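사탕 나눔 준비하면서 제일 많이 받은 질문들을 모아 봤어요. 댓글로 하나씩 답하다가 자꾸 같은 얘기를 하게 돼서요! (마지막 수정: 2022년 8월 10일)

# 동네 사탕 바구니, 자주 묻는 질문

### 핼러윈은 아직 멀었는데 왜 벌써 해요?

저도 작년까지는 닥쳐서 했어요. 그러다 포장지 색도 못 맞추고 밤새 담기만 했거든요. 올해는 7월부터 슬슬 모으기 시작했는데 마음이 훨씬 편하네요. 다만 초콜릿은 여름에 미리 사면 보관이 골치예요. 저는 제일 서늘한 뒷방 선반에 두고, 더운 날엔 에어컨도 틀어 줘요 ㅎㅎ

### 몇 명 분을 준비하나요?

Urnville 쪽 아이들까지 합치면 300명이 넘어요. 처음엔 저 혼자 하려고 했는데 말도 안 되는 생각이었죠. 지금은 Orvokki Salminen 씨랑 둘이 나눠서 맡고 있어요. 저는 초콜릿 담당, Orvokki 씨는 새콤한 사탕 담당이에요.

### 바구니는 어디서 샀어요?

호박 바구니는 Gandis에서, 나머지 통은 Ovton 창고 세일 때 샀어요. 영수증 찾아보니 작은 리본까지 다 해서 3,373원 남았더라고요(예산에서요!). 손잡이가 접히는 걸로 고르면 쌓아 둘 때 편해요.

### 사탕은 어떤 기준으로 나눠요?

초콜릿이랑 과일 맛 사탕을 따로 담는 게 기본이에요. 섞어 두면 초콜릿에 과일 향이 배는 느낌이 들어서 저는 싫더라고요. 헷갈리는 건 맨 나중으로 미뤄요. 순서는 이래요.

1. 봉지를 전부 탁자에 펼쳐 놓기
2. 터진 봉지가 없는지 보고 유통기한 확인하기
3. 초콜릿, 과일 맛, 나머지로 갈라서 통에 담기

허쉬랑 스키틀즈는 봉지 색이 워낙 달라서 아이들도 금방 골라내요. 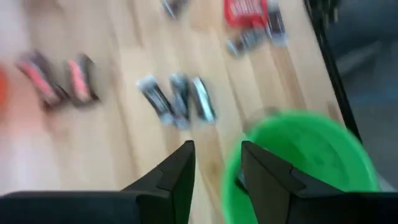 탁자 위에 펼쳐 놓은 사탕들이에요. 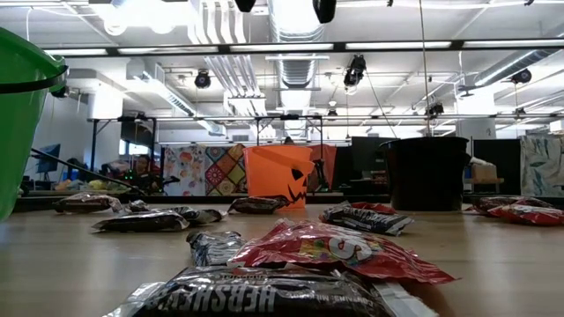
### 알레르기 있는 아이는 어떻게 해요?

미리 댓글로 알려 주시면 따로 담아 드려요. 견과류가 든 건 아예 다른 통으로 빼고, 성분표를 꼭 다시 읽어요. 작년에 5명이 신청했는데 다들 이름표 붙은 봉투를 더 좋아하더라고요. 그래서 올해는 봉투를 넉넉히 사 뒀어요!

### 사탕을 보태고 싶은데 받아 주나요?

그럼요, 대환영이에요! 뜯지 않은 제품이면 되고, Koech 문구점 계산대에 맡겨 주시면 제가 찾으러 가요. 집에서 만든 과자는 마음만 받을게요.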